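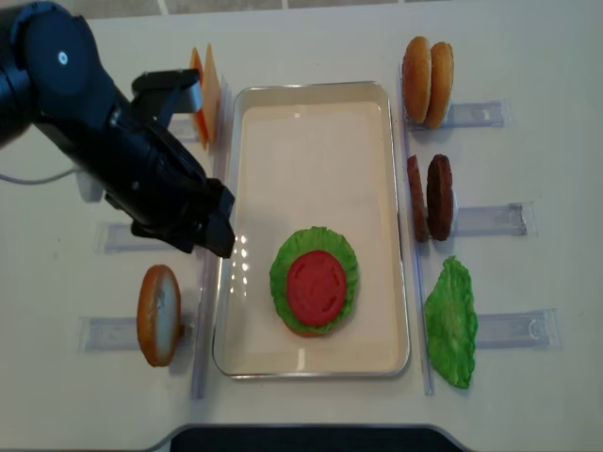 SKOTHAM, 13th August – Juntunen today announced the release of the Koltent burger station, a tabletop layout for the practice and demonstration of burger building in teaching kitchens, staff training rooms and visitor areas. The station brings together a central tray and a set of clear holders in which each ingredient stands on its edge, ready to be lifted out. Buns, patties, lettuce and cheese are kept in their own places to the left and right of a shallow tray with a thin silver rim, and the burger is built in the open space between them, here as far as the tomato slice that lies on the lettuce. The Koltent station is available to order from today in two sizes.

The announcement follows a trial period that began in April. During that time, 40 kitchens and training rooms used early versions of the station and returned written comments to Juntunen. Changes made after the trial include a lower front edge on the holders, a firmer fit between holder and slice, and a revised order of ingredients along each side of the tray.

Ingredients in plain view

Most burger lines keep their ingredients flat, in stacks or in deep pans. Slices stick together, and the person building the burger often has to use both hands to separate them. Trial sites reported that this was a particular difficulty for new staff, who were still learning the order of the build and had little attention to spare.

The Koltent station stores every ingredient upright. A slice held on its edge can be gripped at the top and raised without disturbing the one behind it, and a missing item is noticed before the build begins.

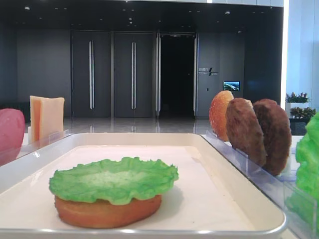
Juntunen has also given attention to how the station looks from the front. Many of the rooms where it will be used are open to visitors, and a demonstration is of limited value if the audience cannot tell which ingredient comes next. The holders are made of clear acrylic for this purpose, so that a bun with a speckled top can be told at once from the brown patties standing in front of it, and the square cheese slices across the tray remain easy to see while the first lettuce leaf is already in place on the bottom bun. Staff at the trial sites found that visitors followed the build with fewer questions and tended to stay until the burger was finished.

The suggested build starts with the bottom bun, set down in the lower half of the tray. Lettuce follows, and then tomato. Patty and cheese are added according to the menu of the site, and the top bun completes the burger. Sites that build in a different order may arrange the holders to match; the station does not require a fixed position for any ingredient, although Juntunen recommends that both bun halves be kept where the user can reach them without crossing the tray.
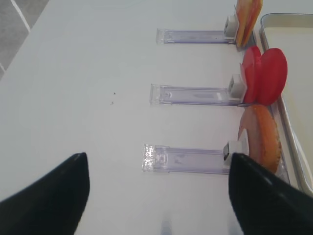 Holders and spacing

The holders are long, narrow channels set one behind another, with enough room between them for fingers or tongs. Each is fitted with a small white block at one end. Slices rest upright against the block and stay close to the tray, where they are needed.

Holders may be ordered singly or as part of a full station. The item number for a single replacement holder is 1516. Customers who already own an earlier trial version may use the new holders with their existing tray.

Cleaning and setting up

All holders should be washed by hand in warm water with a mild soap and dried with a soft cloth. Rough pads will mark the clear surfaces and should not be used. The tray may be washed in the same way.

A 16-page printed guide is supplied with every station. It covers setting up, the suggested build, cleaning, and storage between sessions. The guide also includes a blank layout sheet on which a site can draw its own order of ingredients. Copies are available separately on request.

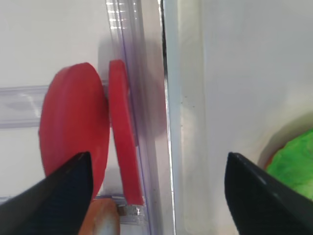 Round slices received the most comment during the trial. They roll, they lean to one side, and when two are stored together the second is easily pulled out with the first. The final design allows round slices to stand at different angles, as with the two red ones shown, the nearer to the left turned almost flat to the viewer and the other seen nearly from its edge, with the clear rail running behind them. Trial sites preferred this to a tight row – the slices were easier to tell apart and easier to take one at a time.

Availability

The Koltent burger station may be ordered directly from Juntunen or through Zoner, which will handle deliveries outside the Skotham area. Orders placed through Zoner include the tray, a full set of holders and the printed guide. Training rooms that took part in the April trial will receive a separate letter with details of the exchange offer for early holders.

Demonstrations of the station will be given at the Juntunen showroom in Skotham by appointment. Groups are welcome and are asked to state the size of the party when booking.

About Juntunen

Juntunen designs and supplies tabletop equipment for teaching kitchens, canteens and staff training rooms. The company is based in Skotham.

Press inquiries and requests for printed material should be addressed to the Juntunen press office, Skotham.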